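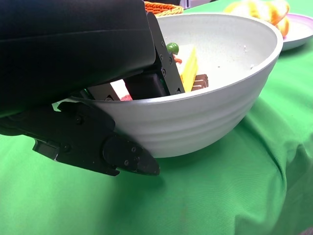

*Gripper in the white bowl, on the green cloth.*

I lost most of a week to a bad connector on the arm, and I'm writing it down so I can find it next time.

The job we run in Pornstead is simple pick and place. The arm reaches into a bowl, takes one item, and puts it somewhere else on the table. The items are small and light, and the bowl is heavy by comparison. In March it ran without much trouble. Then the gripper started stopping halfway through a close. The Kollport controller would log "position lost" and hold the jaws where they were.

The first few times I cleared the fault and kept going. That was a mistake. When you clear it, the controller takes the current finger position as good and carries on from there. If the fingers were half closed, every move after that is off by half a close. On Wednesday the arm went down into the bowl with the fingers wider than the software thought they were, and one of them pressed on the rim hard enough to drag the bowl a few inches across the cloth. Nothing broke. My hand was on the table at the time, on the far side, and it shouldn't have been.

After that I stopped clearing faults and started reading them. Over 960 cycles there were 77 position faults. I sorted them by item first, thinking the flat pieces were slipping and confusing the force limit. No pattern. I sorted them by time of day, no pattern. Then I sorted them by wrist angle, and nearly all of them were on moves where the wrist turned past a certain point to come at the bowl from the side.

So it was the cable. I put the arm in slow mode, turned the wrist by hand through the same range, and watched the encoder reading. It dropped out at the same place every time.
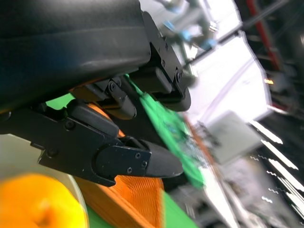 The connector for the encoder sits inside the wrist cover, and you have to take off the cover and a clamp to get to it. One pin had backed out of its shell. It made contact when the wrist was straight and lost it when the cable pulled. I pushed it back in and it backed out again the next morning, so I replaced the whole connector and moved the clamp to give the cable more slack.

I also changed three settings:

- A position fault now stops the whole arm, not only the gripper.
- Clearing it forces a full open and a re-home before the next move.
- Wrist speed is limited over the bowl until I trust the new connector.

The re-home takes 6 seconds. I had it turned off before to save time, which looks silly now.

I asked on the Prarulora list if anyone else had seen this, and one reply said to check the strain relief on the elbow end too. I did, and it was loose, though not bad enough to cause anything yet. I tightened it. The spare cable is in the drawer marked Shibata with the old power supplies.

It has run for six days with no position faults. I still need to put tape on the table to mark where hands don't go.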